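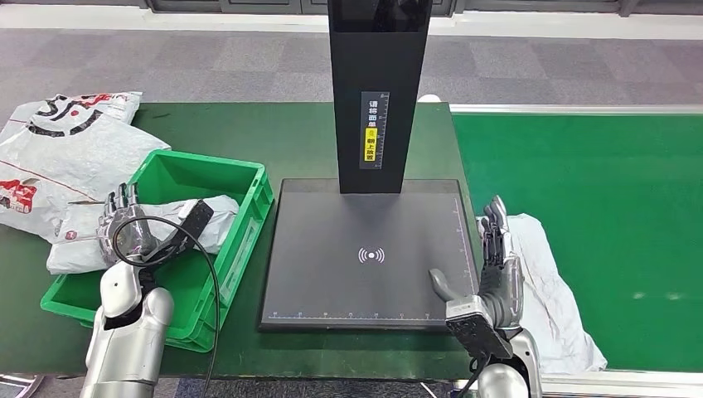

Vulemlow publishes its rules of good practice for humanoid robots at parcel scanning stations

Cronin, 18th January

Vulemlow, the maker of software for parcel handling, has published today the first edition of its good practice rules for two-armed robots which work at scanning stations. The document is free of charge and can be used by any sorting company, also by those which are not our customers.

The rules were prepared together with the parcel operator Drivesska. They are based on 300 hours of trial work at the Drivesska site in Cronin, which started in August. In this period every stop of a robot was written down, with its cause. There were 287 such records, and all of them were read before the text was finished.

The main points of the rules are the following:

The waybill must be face up before the parcel is put on the scanning platform. If the robot can not find the waybill, it must give the parcel to a person and must not try a third time.

Soft mailers are to be held by the flat part, with a grip force of not more than 50 newtons. Crates and conveyor belts need to have a free zone of 100 millimeters from the resting position of the hands.

Cables on the hand and wrist are checked at the beginning of each shift. A cable that forms a loop near a crate must be fastened before the work starts.

Instructions on the equipment stay in the language of the local workers. Labels may not be removed or covered to make the station easier for the robot.

An emergency stop must be in reach of every person who fills or empties the crates.

"We saw that many sites write their own rules only after the first damaged parcel," says the Vulemlow safety team. "We would like that they have something to start from."

The rules do not replace national law on machine safety, and each site remains responsible for its own risk assessment. A checklist for shift leaders is attached as an annex.

The second edition will cover night work without personnel. It will be tested with Jornotik, the training program of Drivesska for station operators. Comments on the first edition can be sent to the Vulemlow press office, which will also provide printed copies.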